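Workshop Talk > Automation and Gadgets
Can a machine do the boring jobs yet?

Posted by gullari_dave, March 10, 2023
We pack and ship camping gear out of a shed in Gullari. Half the day is shifting plastic tubs from one shelf to another and putting them back on the right spot on the floor. My brother reckons a robot will be doing that within a year or two. I say no. Has anyone used one for real work, or is it all demo videos?

Reply by kettle_on
Depends what you call work. Our robot vacuum did 583 runs before the battery gave up and I got my money's worth. It never picked up a sock though.

Reply by Min
I do some hours on a handling trial in Utgate. The job is bins on and off shelving, with taped spots on the carpet. Blue and white bins, nested in stacks, and the shelves are on casters. 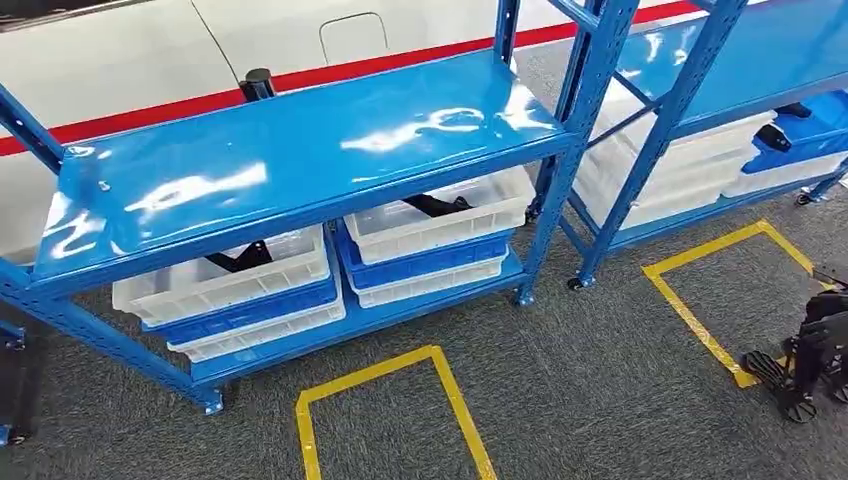
Reply by torquewrench
Re: casters
Do you lock those? Ours creep if you lean on them. A person just nudges the shelf back with a hip. I can't see a machine sorting that out without somebody writing a rule for it.

Reply by Min
We lock them. On a good day in January we logged 184 bin moves. I could do that before lunch with a sore back, so no, it's not quick. But it did them.

Reply by gullari_dave
184 in a full shift? We do 800 in the busy season, two of us. So my brother is wrong.

Reply by torquewrench
He's wrong on speed. Does it stay at 184, though? Gil-soo Myung, my old supervisor at the Zurkville plant, said the same about the first palletiser we got. It was slower than the blokes for months and then it wasn't.

Reply by kettle_on
A palletiser does one thing with one size of box. Dave's tubs have got straps and pegs hanging out of them. Not the same job at all.

Reply by Min
Both fair. Getting the hand over a taped rectangle is the easy bit, in my opinion. The tape is a bright colour on grey carpet and the target is flat.

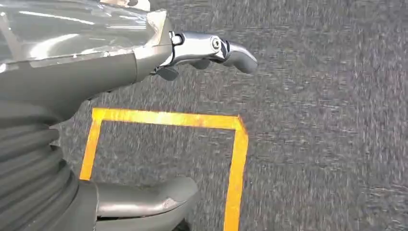

Where I've seen it struggle is nested bins. You want the top one and the one under it comes up as well. A person feels the extra weight and gives it a shake. I'd want to see that sorted before I put any money down.

Reply by gullari_dave
We get that with the tubs too, especially new ones. Might try spacers between them. What would a setup cost, ballpark?

Reply by Min
No idea, I don't see the invoices.

Reply by kettle_on
Buy a trolley, Dave.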